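Brerumance has put two sets of gripper fingers through 116 shirt-folding attempts on its two-armed test station, and the company says the tapered fingers will stay on the machine for now. The other set, a blunt parallel pair the team had used since March, has gone into a drawer.

The trial was run to settle a purchasing question. Brerumance needs to order fingers for the rest of its stations, and the people who write the controllers and the people who maintain the hardware had asked for different ones. 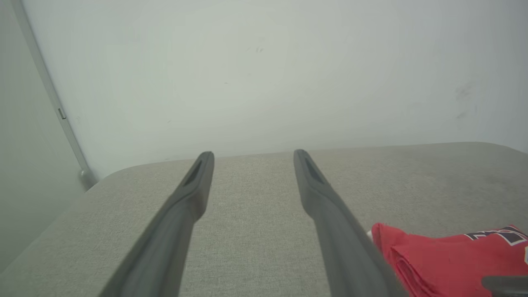

**Robotics & Automation**

The tapered fingers narrow to a rounded tip and have a long slot near the end. They can get under a single layer of cloth more easily than the blunt pair, according to the test notes. The blunt pair held thick seams better and slipped less at the hem, but it often picked up the padded surface along with the shirt.

All folding was done on a light gray upholstered surface against a wall. The team considered a hard tabletop and decided against it. A soft surface gives a little when the fingers press down, and the engineers wanted to know how much that would upset the height control.

The controller came from Hirvonen and was not changed between finger sets. Each attempt was limited to 7 minutes. An attempt counted as finished when both sleeves were in and the body had been folded over once, even if the result was crooked.

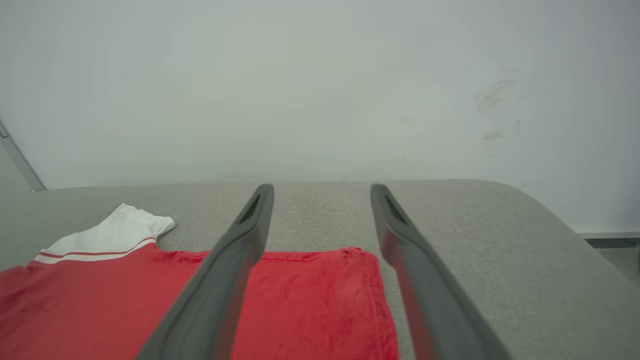

Impi Jääskeläinen

Two cameras were compared in the same round, a wrist model from Jitivholm and a cheaper one from Ridow. Both gave the controller enough detail to find a collar. The Ridow camera had more trouble with folded edges, where two layers of the same color lie on top of each other. Its mount was also harder to reach with a screwdriver, and the technicians asked for that to go in the report.

A red short-sleeved shirt with a white collar was among the garments. White parts were expected to cause problems against a pale surface and a pale wall, and the software did lose the collar more often than it lost the red cloth. A small change to the exposure setting fixed most of that.

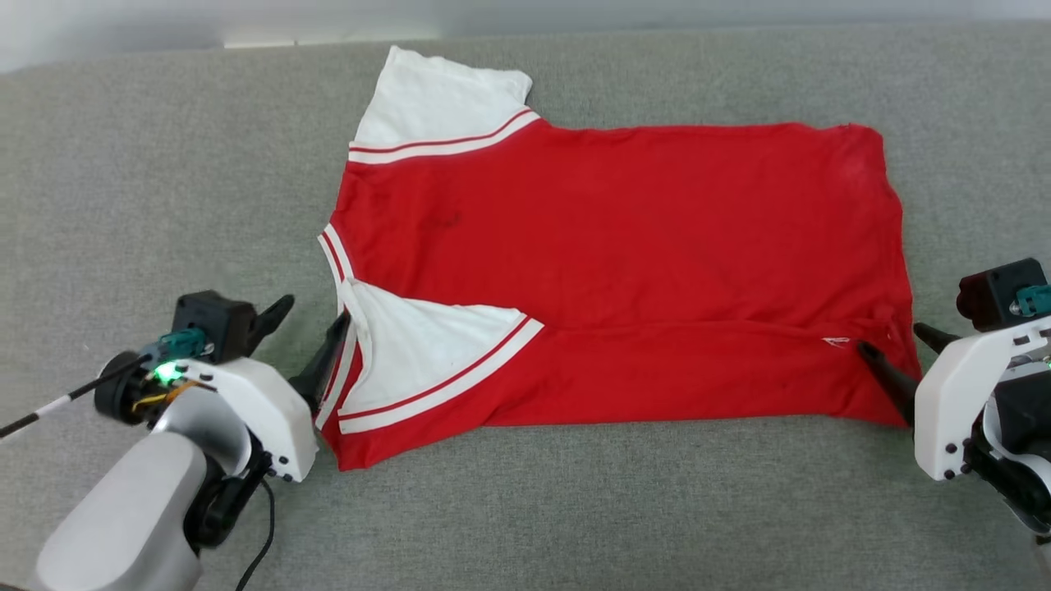
Sleeves remain the slow part. One arm has to hold the body of the shirt still while the other works, and if the holding finger presses too hard the cloth bunches up under it. The present setting is a compromise that the team expects to change again once the new force readings have been checked.

The full log has 1560 recorded grasps, including the failed ones. Brerumance plans to share it with Hirvonen, which is working on an update to the controller. Towels and long-sleeved shirts will be tried next, with the tapered fingers only.

The order for the remaining stations has not been placed. A price from the supplier is expected before the next round begins.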